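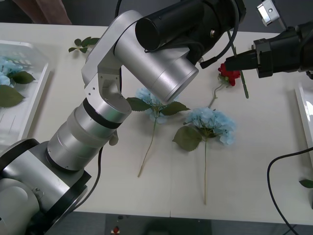 July, open day, written up at 9 in the evening with my feet on a box

Well, we got through it, and I think we can be pleased with ourselves. Putting this down while it's fresh, partly for me and partly for whoever sets up the next one, because I know I'll have forgotten all the small stuff by then.

Doors opened at 10. The Kosivero people came first, a whole carload of them, and then the families, and after lunch the bunch from Udari who have been promising to visit since winter (they brought pastries, bless them, the kind with plum in the middle). We ran the flower sorting on the white table pretty much all day. I had been nervous about doing flowers. Blocks are so much easier! But the blocks never made anyone walk across a room, and the flowers did. People came over before we'd said a word.

Setup, for the record: 2 arms, the silver one on the left and the black one coming in from the right, with a tray at each side. Blue hydrangeas and red roses, all artificial, laid out on the table with the blooms at the far end and the stems toward the front. I'd planned to scatter them properly, every which way, and we did that for the last hour, but for visitors it's kinder to start with them lying neatly. They can follow what the arm is going for.

We made 82 pick attempts by the tally sheet, not counting warm-up. I haven't split them by flower yet. My feeling from standing there is that the roses went better. There's one nice solid head to aim at, whereas the hydrangeas squash and spring back, and if the jaw closes on the florets and misses the stem the whole thing swings around and sheds. We lost leaves all day long. I kept finding little green sprigs on the table and under it, and one in my coffee. Glue gun before next time, please, or maybe wire.

Trouble at 11:40: the right side stopped dead with a cable warning in front of a very patient grandmother and four children. It was the power lead at the table edge, pulled a bit too tight. I gave it more slack and it behaved after that, but I don't like how it hangs down there, and I'd like a clip on it before anyone catches it with a stroller. We were back up in 12 minutes, and the children spent the time telling me what the arms should be named. We settled on nothing, though "Spoon" had strong support.

The Triệu folks asked the best question of the day, which was what happens when two stems cross. I said we'd try it and we did. The arm took hold of the top one and brought the other along for the ride, every single time. I wrote "crossed stems" on the whiteboard and underlined it. They also wanted to know if we could do real flowers, and I said no, not yet, and told them about the tulips (a sad day, see the spring pages).

Cikon loaned us the trays for the day. They would like them back clean. The slotted sides collect leaf bits like you wouldn't believe, so an old toothbrush is the tool.

Handouts: we printed 1000, which was wildly hopeful of me, and there are boxes of them left under the bench. Please use the backs for scrap. The map on the front was good, though, and several people said so.

To do, in no special order:
- type up the tally sheet, roses and hydrangeas separately
- clip for the power lead, right side
- fix leaves on
- trays back to Cikon
- try crossed stems again with the jaw opened less
- thank Udari for the pastries
- more chairs!! Older visitors wanted to stay and watch and had nowhere to sit

I left both arms parked and powered down, and the flowers are in the carton by the sink, stems all pointing one way. Going home now.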